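Vertical blinds

Vertical blinds are window coverings made of long slats that hang from a rail and turn together, so you can let in a little light or a lot. I've lived with them for 11 years and I've grown very fond of them, which puts me in a small club!

The slats are also called vanes or louvres. They may be fabric, plastic or thin metal, and each one clips into a little carrier that slides along the headrail. Fabric ones usually have a weight in a pocket at the bottom, often with a fine chain linking one to the next (my cat's favourite part - we now buy the chainless sort).
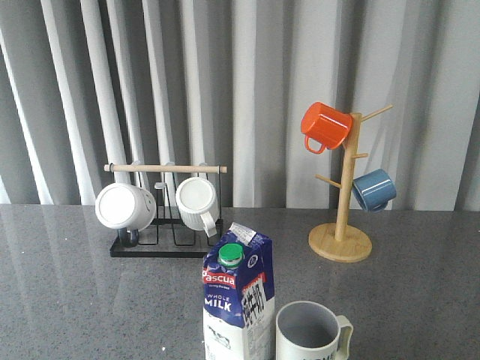 Vertical slats gather less dust than flat ones, and I'd pick them for a kitchen any day. Wipe-clean plastic is best near a hob, as fabric holds on to cooking smells. The light is the real pleasure, though. Pale grey slats behind a worktop can show as bright white stripes beside darker ones, even with a mug rack standing in front, and I find that far prettier than a plain roller blind.

Measuring is where people slip up. For a recess fit, take the width in three places and use the smallest. My own set came from Jovitz, with slats 5 inches wide, and I had to send the first lot back - I'd ordered 41 inches for a gap of 40. Spare carriers are cheap, so do keep a few in a drawer.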